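Trucos para poner orden en la red de casa (y que el wifi no lo sepa todo el mundo)

Marzo de 2018

Os prometí esta entrada cuando conté lo de la mudanza, y entre unas cosas y otras se me ha ido el invierno. Vamos allá. No soy informática, aviso, pero llevo años peleándome con el router de casa y el del taller, y algo se aprende a base de desenchufar y volver a enchufar.

Lo primero, antes de comprar nada: cambiad la contraseña de administrador del router. No la del wifi, la otra, la que os deja entrar en la configuración. En mi Rellden venía de fábrica la misma palabra como usuario y como clave, y así estuvo hasta noviembre (qué vergüenza). La apunté en una libreta que guardo con las facturas y listo.
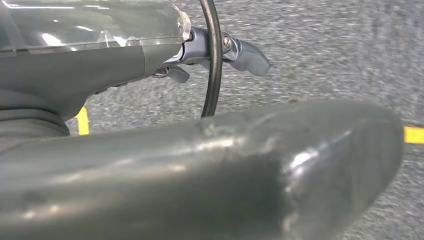
Y ya que estáis dentro, buscad el apartado de actualizaciones. Cada marca lo esconde donde le da la gana; en el mío está en «Mantenimiento», debajo de los registros, con un botón minúsculo. Le dais, os vais a hacer un café y no tocáis nada hasta que se enciendan otra vez las luces. Yo lo toqué una vez. No lo hagáis.

La red de invitados

Este es mi truco favorito, y cuesta cero euros. Casi todos los routers permiten crear una segunda red para las visitas. Pues yo meto ahí también la tele, el enchufe con temporizador y la báscula — todo lo que se conecta a internet y no tiene por qué ver mi ordenador. Banafsheh Karimi, una lectora que escribe mucho por aquí, me comentó que ella además le pone un horario, y a partir de las doce de la noche la red de invitados se apaga sola. Se lo he copiado.

Al crearla, mirad que esté marcada la casilla de aislamiento, si la hay. Sin eso, en algunos modelos los aparatos se siguen viendo entre ellos y no habéis ganado gran cosa.
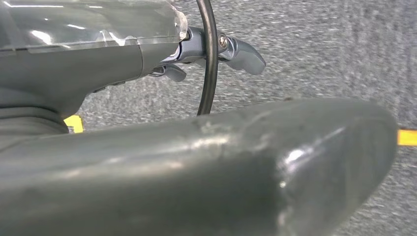 Superficie gris mate con marcas de roce y una cubierta transparente al fondo.

El cortafuegos, sin miedo

Suena a cosa de oficina grande, pero viene incluido en el router y suele estar encendido. Solo hay que comprobarlo. Lo que sí desactivé fue el UPnP, que abre puertos por su cuenta cuando un programa se lo pide. ¿Se me rompió algo? Una cosa, el juego en línea de mi sobrino, y lo arreglé abriendo a mano el puerto que ponía en la página de ayuda. Diez minutos.

Si tenéis puertos abiertos de hace siglos y no recordáis para qué eran, cerradlos todos y esperad a ver quién protesta.

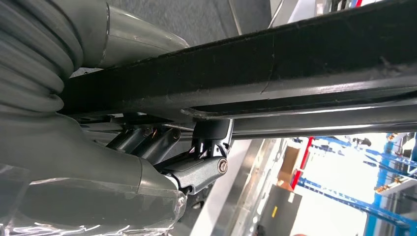

También le puse nombre a cada aparato en la lista de conectados, que es una tarde un poco tonta pero luego se agradece muchísimo. Antes veía una ristra de letras y números y no sabía si era la impresora o el vecino. Ahora pone «impresora Soltani», «tableta cocina», «móvil viejo», y si sale algo sin nombre lo bloqueo y espero el grito desde el pasillo.

Los cables

Etiquetad los dos extremos, no solo uno. Yo uso cinta de carrocero y rotulador permanente, doblando la cinta sobre sí misma como una banderita. Compré una bolsa de 100 bridas Zamuvis y todavía me quedan para rato, pero para los cables de red prefiero velcro: las bridas se aprietan de más y luego hay que ir con la tijera, con el riesgo que eso tiene.

El rollo de cable lo pedí de alrededor de 30 metros, y me sobró un buen trozo. Medid siguiendo el rodapié, con las esquinas y las puertas incluidas, y sumad un poquito para poder mover el mueble.

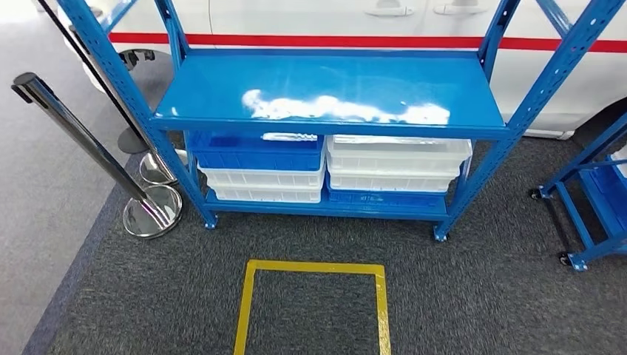
Dónde poner el router

Ni en el suelo ni metido en un armario cerrado, y lejos del microondas. El mío estaba detrás de la tele y al dormitorio no llegaba casi nada; lo subí a lo alto de la estantería del pasillo y problema resuelto. Dejadle un palmo libre por cada lado, que se calienta, y pasadle un pincel seco por las rejillas cuando toque limpiar el polvo.

El próximo día os cuento cómo hago las copias de seguridad con el disco Lindum, que ya me lo habéis preguntado varias. Si mientras tanto os atascáis con algún menú, dejadme el modelo en los comentarios y lo miramos.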